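O prazer teimoso de costurar a própria roupa

Comecei a costurar por causa de um botão. Ele caiu de um casaco de que eu gostava muito, passei uma tarde inteira procurando um igual e, quando finalmente achei, percebi que não sabia pregá-lo. Aprendi com um tutorial de três minutos, fiquei absurdamente orgulhosa, e na semana seguinte já estava perguntando à minha tia se a máquina dela ainda funcionava. Funcionava! Rangia como uma porta velha, mas funcionava.

Isso foi há quatro anos. De lá para cá fiz saias tortas, uma camisa com duas mangas esquerdas (juro) e um vestido de linho que considero, sem nenhuma modéstia, a melhor peça do meu armário. E descobri que tem muita gente por aí fazendo o mesmo, em mesas de cozinha, em garagens, em salas emprestadas, trocando moldes e retalhos com um entusiasmo que eu só tinha visto em colecionadores de discos.

Uma dessas pessoas é Puspita Hartono, que dá aulas de modelagem no ateliê Leka, num sobrado de janelas altas onde o cheiro de ferro quente e café chega antes de a porta abrir. Puspita trabalhou 12 anos em confecção e fala de tecido como outros falam de vinho. Na primeira aula a que assisti, passou quase uma hora só com o fio: como encontrá-lo, como respeitá-lo, o que acontece com uma calça quando a gente tenta economizar pano e corta tudo enviesado. “A perna gira”, ela diz, e gira a própria mão no ar, rindo. “Você anda para a frente e a costura vai para o lado.”

Saí de lá e fui direto examinar as minhas calças. Duas giravam.

O curso básico do Leka tem 40 horas e termina com uma peça feita sob medida, do primeiro traço no papel até a bainha. Parece muito tempo, mas quem já tentou montar uma gola sabe que passa voando. A turma que acompanhei tinha de tudo: uma enfermeira que queria calças com bolsos de verdade, um rapaz apaixonado por alfaiataria, duas irmãs que faziam fantasias e discutiam o tempo inteiro, em voz baixa, sobre lantejoulas.
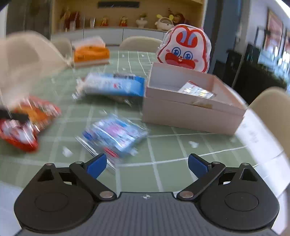
Pano verde quadriculado e um pacotinho transparente sobre a mesa.

O que mais me encanta na modelagem é que ela mistura geometria com fofoca. Você mede o corpo de uma colega, anota, traça uma curva, e no meio disso fica sabendo do casamento da prima e da receita de bolo que desandou. Os números são sérios, claro. Um centímetro a mais na cava e o braço não levanta direito. Mas o clima é de conversa de varanda, e acho que é por isso que tanta gente volta depois que o curso acaba.

E tem os moldes! O acervo Patberg, que Puspita consulta com frequência, guarda 2.785 moldes em papel, muitos deles anotados a lápis pelas costureiras que os usaram. Passei uma manhã de abril mergulhada naquelas gavetas e quase perdi o ônibus de volta. Num molde de blusa, alguém escreveu “apertar na cintura, ela emagreceu”. Em outro, “não fazer mais esta gola”, sublinhado com força. Copiei a gola, evidentemente. Ficou horrível. A costureira tinha toda a razão.

Para quem quer começar, o conselho de Puspita é simples: escolha um algodão firme, de cor clara, e faça uma saia com elástico. Nada de seda, nada de malha, nada daquele veludo lindo que está em promoção. Uma boa tesoura só para tecido (esconda-a da família), alfinetes finos, giz, fita métrica e uma agulha de máquina nova. Com cerca de 200 reais dá para comprar esse material e ainda sobra para o pano, se a máquina for emprestada.

Eu acrescentaria uma coisa: lave o tecido antes de cortar. Ignorei essa regra no meu segundo projeto, uma bermuda listrada, e depois da primeira lavagem ela serviu perfeitamente no meu sobrinho de nove anos. Ele adorou. Usa até hoje.

No fim do curso, a enfermeira vestiu as calças novas ali mesmo, atrás do biombo, e saiu com as mãos enfiadas nos bolsos até quase o cotovelo. Todo mundo aplaudiu. As irmãs largaram as lantejoulas para olhar de perto o acabamento do cós, e Puspita já estava com um alfinete na boca, ajoelhada, conferindo a barra.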